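干草是怎么变成一捆一捆的

秋天坐车经过牧区，你可能见过田里躺着许多草捆，有的圆，有的方。草捆是用打捆机做出来的。这篇文章讲的是干草从地里到牛槽的过程，以及打捆机里面有哪些零件在干活。

先说什么是干草

牛、羊和马一年四季都要吃草，可是冬天地里的草不长了。农民就在夏天把草割下来，晒干，存到冬天喂牲口。晒干的草叫干草。

常用来做干草的植物有苜蓿、猫尾草和黑麦草。苜蓿是豆科植物，和豌豆是亲戚，叶子小小的，一片复叶由三片小叶组成，营养很多。猫尾草的穗子又细又长，像猫的尾巴。

干草和秸秆不一样。秸秆是小麦、水稻这些庄稼收完粮食以后剩下的茎，黄黄的，空心的多，营养比较少，很多时候铺在牲口棚里当垫子。干草是连叶子一起割下来的，晒好以后还带一点绿色，闻起来有香味。

第一步：割草

割草的时间很要紧。草太嫩，收不了多少；草太老，茎变硬，牲口不爱吃。农民一般在草刚要开花的时候割。割草机挂在拖拉机后面或者侧面，有的像一排剪刀来回剪，有的是几个圆盘带着刀片飞快地转。

割之前农民会看天气预报。草割倒以后最好连着几天不下雨，淋过雨的草颜色发黑，营养也会流失。

第二步：翻晒

刚割下来的草里有很多水。一把鲜草放在手里沉甸甸的，晒干以后轻得多。农民要让草里的水分降到五分之一以下，才能放心打捆。

草铺在地上，上面的干得快，下面的干得慢，所以要翻。翻草机有几个转轮，轮上装着弹簧一样的细齿，把草挑起来抖散，再落回地上。苜蓿的叶子干了以后很脆，一碰就掉，因此常在早上有一点露水的时候翻。

第三步：搂成草条

草干得差不多了，搂草机就把铺开的草拢到一起，排成一长条一长条的，叫草条。草条的宽度要和打捆机的入口配合，太宽了吃不进去，太窄了草捆容易一边高一边低。

第四步：打捆

现在轮到打捆机了。我们拿小方捆打捆机来说，它做出来的草捆像一只长方形的箱子，一个大人可以搬动。

打捆机最前面是捡拾器。捡拾器是一个滚筒，上面有许多弯弯的弹齿，转起来的时候把地上的草条挑起来，送进机器里。

草进去以后，有一个拨叉把它推进压缩室。压缩室是一条长方形的通道，里面有一个活塞，来来回回地推。活塞每推一次，就把新来的草压紧在前面的草上，压出薄薄的一层。所以你把草捆的绳子剪开，草会一片一片地散下来，像切好的面包。活塞边上有一把刀，把没有全进去的草切断，这样草捆的侧面就比较整齐。

草捆到了规定的长度，就该系绳子了。压缩室旁边有一个带齿的小轮子，草捆往后走，它就跟着转，用来量长度。轮子转够了，两根弯弯的长针从下面穿上来，把绳子绕过草捆，交给上面的打结器。

打结器是整台机器里最巧妙的部分。它有一个像鸟嘴的钩子，先夹住两股绳子，转一圈绕成绳圈，再张开嘴咬住绳头，小刀把绳子割断，绳圈从鸟嘴上滑下来，结就打好了。小方捆一般系2道绳子，所以机器上有2个打结器。

系好的草捆被后面的草慢慢推出来，顺着滑板落到地上。

圆捆又是怎么做的

圆捆打捆机里没有活塞，用的是皮带或者滚筒。草进去以后被带着打转，越卷越大，就像卷地毯。卷到够大了，机器用网或者绳子把它缠几圈，后门打开，草捆滚出来。一个大圆捆可以有300公斤重，要用拖拉机来搬。

圆捆外面的草一层压一层，下小雨的时候，雨水会顺着表面往下流，比方捆能多挡一些水。方捆的好处是能一个挨一个地码起来，装车和进仓库都省地方。

算一算草捆

克拉西茨卡（Clasitska）农场养了牛和马。这个农场去年一共收了2312个小方捆，全部码在一座草棚里。搬运的时候，平板拖车一车装224个。用2312除以224，商是10，还剩72个，所以要拉十一趟，最后一趟装不满。
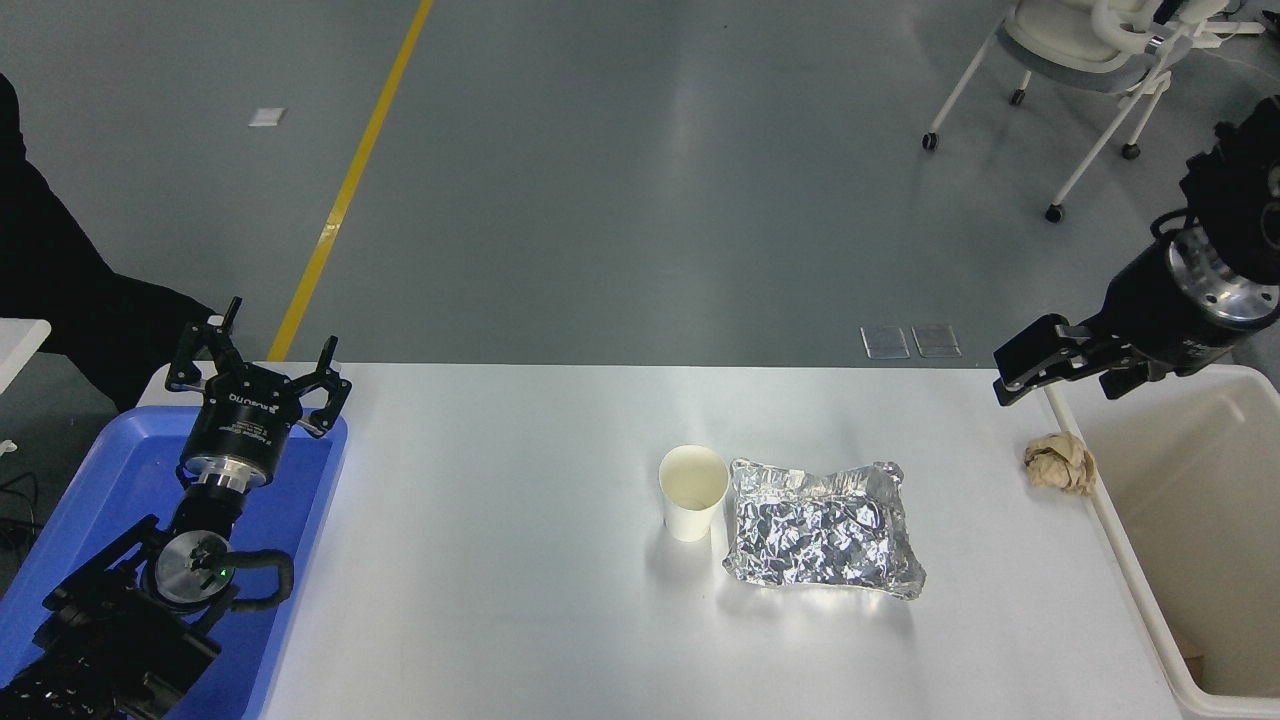
你也可以换一个数试试。如果一车能装300个，要拉几趟呢？2312除以300，商是7，还剩212个，所以是八趟。车大了，趟数就少了，可是车太重的话，软的地面会被压出深沟，农民要两头都考虑到。

草捆怎么存放

草捆怕湿。打捆的时候如果草没有干透，里面的微小生物会大量繁殖，同时放出热量，草捆中间就会发烫。轻的时候草会发霉，牲口吃了要生病；严重的时候草捆会自己烧起来。农民会把一根长长的温度计插进草捆，隔一段时间看一次。

堆草捆的地方要通风。最下面常垫上木架，让草捆不直接挨着地。一层横着放，上一层竖着放，互相压住，草垛就不容易倒。

在田边要记住的事

打捆机工作的时候，里面的零件力气很大，转得也快。小朋友要离机器远远的，站在开拖拉机的人看得见的地方。机器停下来了也不要去摸，打结器和切草的刀都很锋利。

草垛不是滑梯，草捆会滚动，也会塌下来，不要爬上去玩。大圆捆放在斜坡上尤其危险，它滚起来人推不住。

几个词

草条：搂草机拢成的长条干草。
捡拾器：把地上的草挑进机器的滚筒。
压缩室：活塞把草压紧的通道。
打结器：给草捆的绳子打结的零件。

问问家里的大人，你们住的地方附近种不种牧草，一年能割几次。暖和又多雨的地方割的次数多，冷的地方有时一年只割一次。

2018年1月22日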